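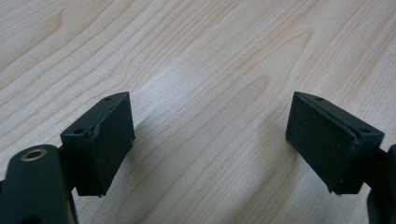
Garra manual aberta sobre o tampo da bancada, posto 2.

Fórum Automação e Compras Técnicas > Planeamento de equipamento
Tópico: Orçamento para garras manuais e pontas de substituição

v.schwaiger
Exmos. colegas,
Encontra-se em preparação o plano de aquisições da unidade de Clellton, a submeter em setembro. Solicita-se parecer sobre a rubrica de garras manuais. A proposta da Gisent prevê 22 unidades, a 600 euros cada, com um par de pontas incluído. As pontas adicionais são cotadas a 33 euros o par. Pretende-se saber se é prudente inscrever as pontas como consumível ou se devem integrar o investimento inicial.
Com os melhores cumprimentos,
Vinzenz Schwaiger

compras_norte
Na nossa instituição, as pontas são inscritas como consumível. A face de contacto é a parte que se degrada e não faz sentido amortizá-la no mesmo prazo que o corpo da garra. Recomendo um par de reserva por unidade no primeiro ano.

Joltura_manutencao
Discordo parcialmente. Um par de reserva por unidade representa 726 euros parados em armazém. Convém verificar primeiro o modo de fixação. Na fotografia veem-se dois furos redondos no topo de cada ponta; se forem de aparafusar com medida corrente, a substituição pode ser feita internamente e basta uma reserva reduzida.

compras_norte
O argumento é válido para quem dispõe de oficina própria. Nem todos os serviços dispõem.

tec.steiner
Chamo a atenção para outro ponto, a articulação. O casquilho de cor latão no braço deve constar do caderno de encargos como peça substituível, com referência e preço. No nosso último procedimento essa menção foi omitida e o fornecedor passou a cotar apenas o conjunto completo do braço, a 280 euros.

v.schwaiger
Agradeço os contributos. A observação sobre o casquilho será transposta para o caderno de encargos. Quanto às pontas, inclino-me para a rubrica de consumíveis, com quantidade a definir. Alguém obteve condições diferentes da Gisent para encomendas plurianuais?

Joltura_manutencao
Obtivemos preço fixo por dois anos, sem desconto de quantidade. Mantenho reservas quanto a comprar tudo de uma vez - seria preferível dividir em dois lotes e rever o segundo após os primeiros meses de utilização.

compras_norte
Dois lotes implicam dois pedidos de cabimento. Verifique previamente com os serviços financeiros se o calendário o permite.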